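PL 214 Local Transport Planning
Handout 6: Residential parking near large trip generators
Instructor: Pilar Núñez

Reading before class: chapter 9 of the course packet, plus the Emholm case file. Bring the case file with you. We will use the street map on its second page.

1. Why this topic

Most complaints a town planning office gets about traffic are complaints about parking. People will put up with a slow drive home for years, but they call the town the first week they can't park on their own street. The problem is worst near places that draw a lot of cars at fixed hours, such as hospitals, colleges, train stations and big employers. Planners call these trip generators.

A trip generator usually has its own parking. When that parking is full, too far from the door, or more expensive than the street, drivers move to the nearest free curb. This is overspill, or spillover in some of the older readings. The two words mean the same thing and you can use either on the exam.

2. Terms

Supply: all legal spaces in the study area, on and off the street. Driveways are counted separately.

Occupancy: the share of spaces in use at a given time. Always state the time. A figure for occupancy with no time attached can't be used.

Practical capacity: the point at which drivers start to circle. In this course we use 90 percent for residential streets. Some towns use a lower figure for shopping streets, where cars come and go faster.

Turnover: the number of different vehicles using one space over the survey period. Low turnover with high occupancy usually means commuters or stored vehicles.

Permit zone: an area where the curb is reserved for permit holders during posted hours.

3. The Emholm case

Emholm is a district of older houses, many without driveways, next to a college campus. The town had received complaints from residents of Furkby Road and the streets behind it for several years. The college said its lots were adequate. Residents said the lots were adequate only on paper, because the fee had gone up and staff and students were parking on the street to avoid it.

The town did a parking survey in March, during the teaching term. It found 2830 spaces in the study area, of which 2000 were on the street and the rest were in the college lots. At 10:30 a.m. there were 2719 vehicles parked in the area.

Work out the occupancy for the whole area before you go on. Then look at the lot-by-lot table in the case file and note which spaces were empty. Most of the empty spaces were in the lot at the bottom of the hill, the one farthest from the teaching buildings. The survey did not ask drivers where they were going, so we do not know from the count alone how many of the street parkers were headed to campus. The town used a plate survey on four streets to fill that gap. Read the method note carefully. It has a weakness, and I will ask you about it.

4. The options the town looked at

a. Permit zone, weekdays 9 a.m. to 4 p.m. Cheap to set up. Residents pay for a permit, and some objected to paying for a problem they did not cause. Visitors and home health aides need a separate arrangement. Commuters may move one street past the edge of the zone.

b. Permit zone, one hour only, 10 a.m. to 11 a.m. Stops all-day parking without shutting out visitors for most of the day. Needs officers on the street during that hour. Easier to enforce in a small area.

c. A second level on the college's north lot. The highest cost of the four. Adds spaces close to the buildings. Neighbors on the north side objected to the height, the lights and the extra turning traffic at the gate.

d. Fee changes and a shuttle from the lower lot. The college would charge less for the lower lot and run a bus up the hill. Depends on the college agreeing, and on drivers trusting the bus to turn up.

The town council adopted option b for a trial period and wrote to the college asking it to look at option d. Option c was left open. The council has no direct power to make the college build, but it can attach parking conditions when the college next applies for permission to add floor space. That is what happened with the engineering labs, and the condition is copied in full in the case file. 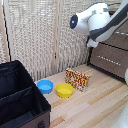

Fig. 3. White robot arm and gripper above a tabletop, with a blue bowl on the table.

5. Writing a parking condition

A condition has to be clear enough that both sides can tell whether it has been met. Compare these two:

"The applicant shall make reasonable efforts to reduce parking in nearby streets."

"Before the new floor space is occupied, the applicant shall submit a travel plan, and shall repeat the parking survey each year in term time for three years."

The first can't be enforced. The second has a start point and a task. It still does not say what happens if the survey shows no change. The Emholm condition has the same gap.

6. Software

The lab computers have Drodance for the survey sheets and Xue for mapping. Either will export a table you can paste into your report. Save to the course folder and not to the desktop, which is wiped overnight.

7. Assignment

Write a memo of two pages to the Emholm council. Recommend whether to keep, change or end the one-hour zone. Use the occupancy figures, the plate survey and at least one of the resident letters. State what you would want surveyed next and at what time of day. Put your calculations in an appendix. The appendix does not count toward the two pages.

Memos are due at the start of class. Late memos lose one grade step.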